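The Arm Gets a Rehearsal

By Yu-na Sun
01/02/2021

When Sulico decided to automate the returns desk at its Drurnov warehouse, the robot got three months of practice in a simulator before it was allowed near a box. Bimla Dubey, who has worked that desk through 2 changes of management, got a laminated card.

I don't blame the robot. It needed the help. Returns is a miserable job to teach, made up of crushed corners, single shoes and blenders somebody has clearly used. Bimla can sort one while complaining about her knee. The software had to start with a bare surface. 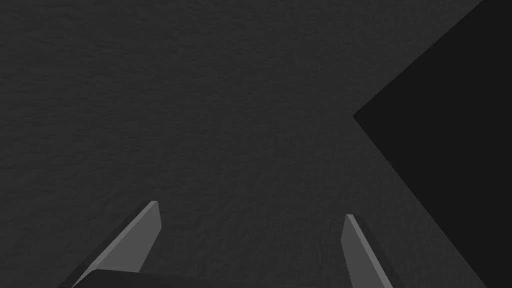 The gripper's own view in simulation, fingers open, nothing to pick up.

I spent an afternoon watching those runs with Hemant Nishad, the engineer in charge, and I came away jealous. In there, a dropped item costs nothing. There is no supervisor and no rate board. The arm can miss 3,014 times and the only consequence is that Hemant goes for coffee.

Now compare the people. The plan moves three of them from sorting to "exception handling," meaning they get whatever the arm gives up on. The easy parcels used to be their breather. The arm has those now, and the desk gets a steady diet of leaking shampoo. The hourly target, I'm told, is under review. It was also under review in August.

Management says the new jobs are more skilled. I agree, and I look forward to seeing that on a pay stub. Until then I have a modest request. Give Bimla and her coworkers a few paid weeks to learn the new desk at their own speed, with permission to get it wrong. Sulico already knows how to run a program like that. Hemant has the schedule on his wall.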